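4.2 Floor-level items in carpeted offices

Coding of the floor zone came last and took the longest. The desk and shelf zones had clear owners, or at least clear edges. The floor did not. Things ended up there and stayed, and when we asked, the answers were short. "Oh, that." "Been there since December." Kátia Siqueira did the first pass at the Bokelau site, Panagiotis Tsoukalas the second, working from the same sheets but without seeing her codes. Disagreements went to Rhun Parry, who had not visited the rooms.

We kept the definition narrow. An item counts as floor-level if it rests directly on the carpet and is not furniture. Chair bases, table feet and cabinets are furniture and were logged separately, as the surroundings of an item. Power outlets set in the floor were left out at both sites. Bags were kept in, though we went back and forth on this, and the reader should know that bags come and go during the day in a way that the rest of the material does not. A stricter study would drop them.

Three codes were used: parked (put down on purpose, to be picked up again), strayed (fell or rolled or got kicked), and settled (no one in the room claims it or plans to move it). The line between strayed and settled is the weak one. It depends on what people say, and people say different things before lunch and after. Siqueira tended to code settled, Tsoukalas strayed. Parry sided with Siqueira more often, mostly for small flat items close to chairs. See Figure 2.

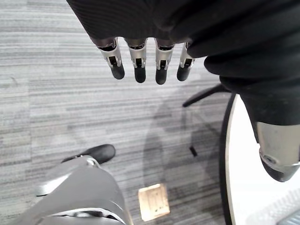 Figure 2. Small square beige plate on grey carpet, with part of an office chair base nearby. Coded strayed (first pass), settled (second pass), settled (final).

Flat items behave differently from the rest. A mug on the floor gets noticed because someone might knock it over, a cable because someone might trip. A flat thing gets neither kind of attention. Workers at Bokelau walked past them, rolled chairs up to them, and in two interviews had trouble recalling that anything was there at all, even with the sheet in front of them. Cleaning staff recieved no instruction about small items and told us they leave anything that looks like a part. Reasonable enough. What looks like a part, though, is wide open, and the phrase came up so often that we made it a note on the coding sheet.

Color matters here too, less than we expected. Our guess going in was that light items on dark or mixed carpet would be picked up sooner. Not the case at Bokelau. At Barros, maybe — but the carpet there is newer and the rooms are cleared every evening, so the two sites cant be compared on this point and we do not try.

Position relative to chairs was the more useful variable. Items near a chair base tended to be settled, items in walkways tended to be parked or gone by the next visit. Janaína Barbosa suggests that the space under and beside a chair is treated as belonging to whoever sits there, so others leave it alone, while the sitter rarely looks down. This fits the interviews. It also fits the one objection raised at Barros, where a worker had returned a stray item to a colleague's desk and was told, politely, to put it back. We have no good account of that one.

A note on lighting. Visits were made at different times of day, and shadows from chairs and tables hide small things on a streaky carpet very well. Some items marked gone were probably only missed. We rechecked the rooms where this seemed likely — not all of them, time ran out — and corrected the sheets by hand. Remaining cases are treated as missing in Section 4.3.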